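Print this page
E-mail this page
Search notebook Enter keyword Go

Workshop notebook, textile bench
March, entry begun 09.40
Portela room, O. Trindade

Continuing the knit folding trials from the previous entry. Woven shirts are closed for now and written up separately. Today is grey heather sweatshirts only, brushed inside, block lettering on the front. The lot came through Esen as seconds, so side seams are not always true to the hem. Measure from the shoulder.

Preparation. All pieces washed once with the Trolora liquid at half dose, line dried indoors, then left flat on the rack overnight. Fabric weight by cut sample is 300 g per square metre, which agrees with the ticket. Rib at the cuff and hem is heavier and I have not weighed it. The bench scale drifts when the extractor is on. Extractor off for all weighings from now on.

Lot reference 1821. Older notes have the same lot under the Jeltaver number; I have pencilled the new one beside it in the binder.

Fold sequence tried first:

1. Front down, neck away from the operator.
2. Left sleeve across the back, level with the yoke.
3. Right sleeve the same, laid over the first.
4. Sides in to the width of the board.
5. Hem up to the neck in two turns.

Finished width on the board is 400 mm less what the sleeves take up, and the sleeves take up more than they did on the shirts. With both sleeves across, the middle of the stack stands proud and the top piece slides. Changing step 3 so that the right sleeve is doubled back down its own side gives a flatter pack. It takes longer. I would accept the extra time for anything going on a shelf and go back to the plain version for boxes.

Room at about 19 degrees all morning, no heating on.

Lettering. The print is stiffer than the ground fabric and the cloth prefers to bend beside a letter than through it. Where a fold is forced through the print it springs open again unless pressed by hand. If the side folds can be moved out a little, they fall in plain cloth and stay put. This depends on the size of the garment, so the board wants marks for each size. At present it has one set, from the shirts.

Lifting. Taken up by a single point on the edge, the cloth gathers to a narrow tuck and everything else hangs away from it on the slant. Lettering goes with the slope and bends over whatever fold happens to form.
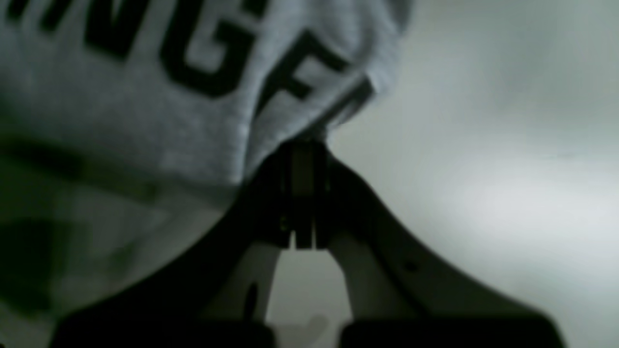
For laying out from a heap, then, a one-point lift is enough to separate a piece from its neighbours but gives no help in finding the neck. The second hold has to be at a shoulder seam or a hem corner. Hem corner is easier to find by feel on account of the rib. Shoulder seam gives the better lay, with less smoothing afterwards. Suggest hem corner for sorting and shoulder for folding, and that we stop mixing the two in the timing sheet.

Creases. Light ones brush out with the flat of the hand if worked from the neck towards the hem. Working across the body moves the crease to the side seam and leaves it there. Steam not tried. The brushed face picks up lint from the felt on the board, so the felt should be replaced with plain cotton before the next lot.

To do:
Size marks on the board, in chalk until we agree them.
Cotton cover, cut with enough to tuck under.
Reweigh the rib with the extractor off.
Ask Esen whether the hooded ones are from the same roll.

Stopped 12.15. Folded pieces are on the second shelf, plain version to the left, doubled sleeve to the right. Please leave them stacked until I have measured the height again tomorrow morning.

O.T.

E-mail this page
Print this page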